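June, late, kitchen table

Back from the open day at Kinness. Feet wrecked. Writing this before it all goes out of my head.

Got there just after 2, parking a nightmare, ended up behind the Bullow depot and walked. They had the sim room open — big screen, folding chairs, someone's kid eating Twisties in the front row. Arm picking up household stuff, all simulated. Stayed for ages, longer than I meant to.

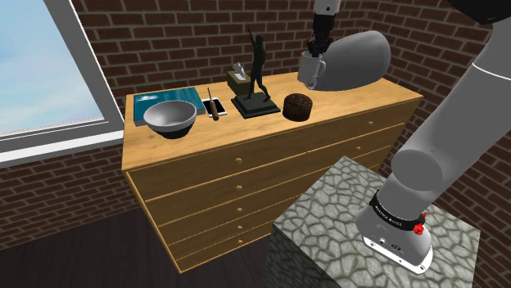
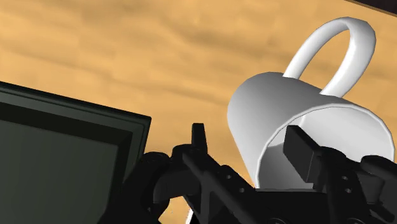

Sim session at Kinness, arm and white mug in both.

So the mug. Ekow Nutsugah ran the demo, quiet bloke, very patient with the daft questions (mine included). Says mugs are a pain because of the handle, the rim, the inside, too many ways to hold it and most of them bad. In the first one it's got the mug from above, up in the air at the back by the wall. In the close one the mug's over on its side with a finger in the mouth of it. I'd have just said "grab the handle". Apparently everyone says that.

Liked that they'd bothered with the room. Brick wall, window with a bit of sky, chest of drawers with a rolling pin lying across a phone on top, which is more or less my own kitchen bench. A statuette too, one arm up. Asked who picked the objects. Ekow said a list, then somebody changes the list, then they argue. Fair enough.

Numbers, before I forget: 1679 runs on the mug task so far, want to get past 300 on the new set by the end of the month. Didn't catch what the new set was, the kid dropped his chips. Will ask.

Then Akolgo upstairs, their talk on warehouse sorting. Too long. Slides too small. Left at the second coffee break, felt bad, didn't go back. Flestach had a stand with pens and a conveyer thing going round and round with nothing on it. Took two pens. One's dead already.

Talked to a woman from the TAFE in the sausage queue, she's got 46 students and no arm at all, just sim. Reckons they learn the planning side fine and then go to pieces over cables. Gave me her card, it's in the brown jacket I think. CHECK JACKET before wash.

To do — email Ekow re: whether school groups can come through in the holidays. Ask if the sim will run on teh old laptops or do we need new ones (dreading the answer). Ring Mum back. Bins.

Onions on the snag were raw. Ate it anyway. Bed.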